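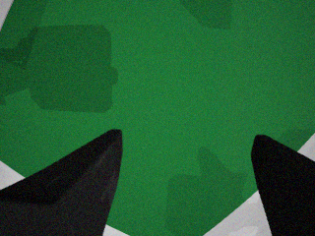
wrist view in the sim, gripper open over the green mat

Madalena Sequeira wrote:
> Gonus is ready for the August meet. The policy trained on 4000
> simulated runs and I see no reason to keep collecting. Can we
> freeze the sim and move on to the real arm?

I'd hold off. Of those 4000 runs, how many had the lights moved? I went through 200 of them last night and the shadows on the mat hardly change from run to run. If the policy is using them to find the mat, we won't learn that until we're in a gym with bad lighting. Run 1537 already looks shaky to me - the arm stalls for no reason I can find in the log.

Same worry for the outside view. It has the whole arm, the mat and the black panel, and I doubt we can set a real camera at that tilt twice.
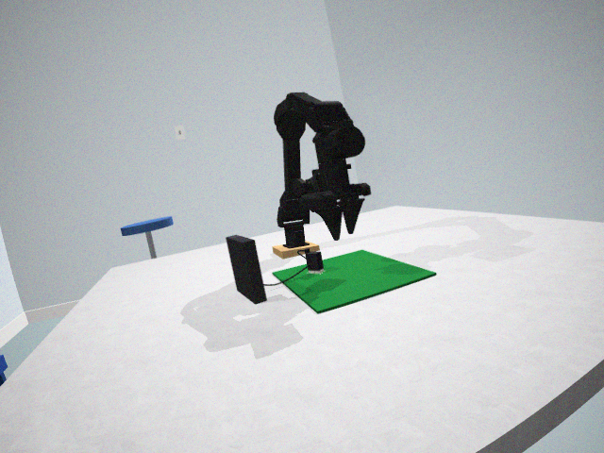 Madalena replied off list that the tilt is randomized in the Trenotach branch and I should pull before complaining. Fine, I pulled. It varies by 10 degrees, and only for the outside camera. The wrist one is still fixed.

So my vote is no freeze yet. Can someone rerun the eval with new light positions first?

Gatti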